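Hondstead Toy and Textile Reuse
Progress report to the Illés Fund, second period
26/12/2025

The grant pays for sorting space at the Zullham site, shelving, and part-time wages for sorting and repair. Work under all three headings has gone ahead since September, and we are within budget on each.

Donations of soft goods came in faster than planned. We took in more than 200 bags over the period, mostly children's clothing, blankets and soft toys. Of these, 114 have been sorted, and the rest are stacked by date of arrival in the back room. The shelving was delivered late, which cost us 2 weeks, but it is now up and in use.

Fleecy and knitted items are the slowest part of the job. Pilling has to be judged by hand, and small things get caught in the folds of larger ones, so each piece is opened out before it goes in a bin.
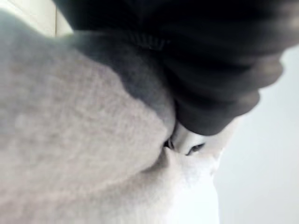

Grey fabrics have their own bin now. They show lint from darker items, and keeping light and dark apart before washing has cut down on repeat loads. Anything with hard or glossy parts is also set aside at this point and checked for cracks and loose fittings before it is washed.

Repair is behind. We have one sewing machine in working order, and mending has been limited to seams and buttons. The second machine is at the Gruvuvel workshop for a new motor -- we expect it back next month and have kept the repair hours unspent until then.

In the next period we plan to clear the remaining bags, add 3 shelving units along the back wall, and start weekly deliveries to the family center. We ask that the unspent repair wages be carried forward. No other change to the budget is requested. Receipts for the shelving and the first set of bins are attached.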